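September, Clostari Robotics Notes
3 min read
Filed under: Manuals / Bimanual Setup

4.2 Recording the manicure task

1. Lay the mannequin hand palm down between the arms, sleeve attached.

2. Set both grippers at their start poses near the hand.

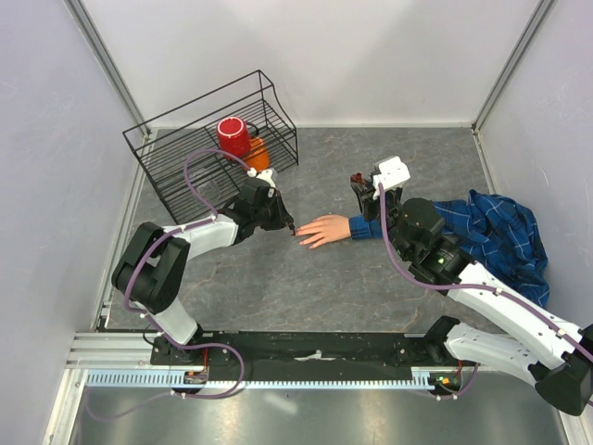
3. Start the Brarik logger. Record 500 episodes for training and hold out 17.

4. Grip the polish bottle low on the glass, cap up. 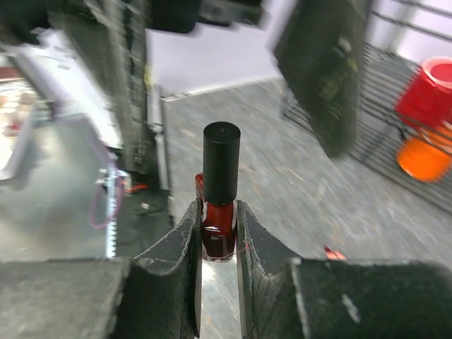
Keep grip force fixed across all episodes. Discard any episode with a dropped bottle.

CAUTION: Do not reach into the cell while the arms are enabled.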